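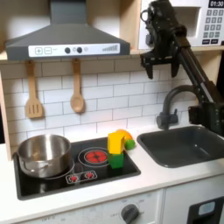
Cooktop wall, play kitchen 19. Steel pot on the left burner, printed red element beside it, slotted spatula and spoon on the backsplash.

Play Kitchens: Unit 19

Guvmont Play Furniture Archive, gallery 21. The page covers the upper half of the unit, from countertop to shelf. Catalog number 1307. Bought secondhand in December from the Andreadis sale, together with a box of spare screws and no instructions.

Notes on the parts

Range hood. Gray, tapered toward the top. The control strip is white, with plus and minus buttons at the left, two dark knobs in the middle and a stepped bar graphic at the right.

Cooktop. Black, on a white countertop. The burner markings are printed, including the two small red icons near the front edge. We log printed burners separately from raised ones.

Microwave. White, stands on the shelf. The display reads 01:30. Gray keypad, buttons in rows, door opening to the left of them.

Backsplash. White subway tile pattern with gray grout lines, continued behind the sink.

Utensils. Wooden. The spatula has three vertical slots, and the spoon has an oval bowl. Both hang from the underside of the shelf.

Related pages: Hanomura corner kitchen (gallery 40), Jisier market stall. Dimensions and screw sizes are listed on the unit's record sheet.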